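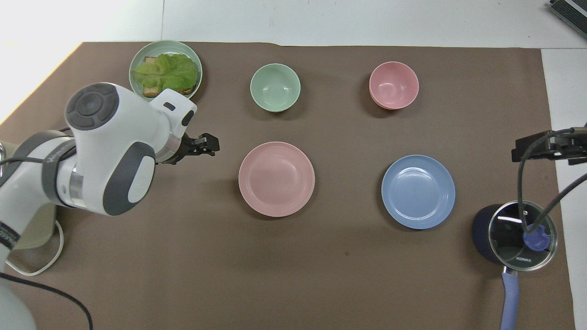
Gripper open over the brown paper, left of the pink plate. Sandwich on the green one.

3 min read
Print | E-mail

Quick one, late, still at the bench. Regreased the wrist on the Jacobs cell and swapped the finger pads. Old ones had 600 hours on them and were shiny as a spoon. Plates kept sliding out on the tilt.

New pads are the Skometti soft ones. Cut them a hair long, trimmed with a blade, glued, left overnight. Dont rush the glue. I did in January and lost one under a bowl.

Then the cable. Thin black one along the arm - check it at full reach, both ways, before you tie anything down. Mine was too tight past joint 3. Gave it more slack, moved one tie, fine now.

Re-zeroed, 200 slow open/close cycles with no load. Current a bit high at first then it settled. Still a faint click somewhere near the flange, torqued the bolts again, click is still there. Will pull it apart when the Clondon order shows up.

Paper gets changed tomorow, new roll is in the closet.

We use cookies to improve your visit. Accept | Settings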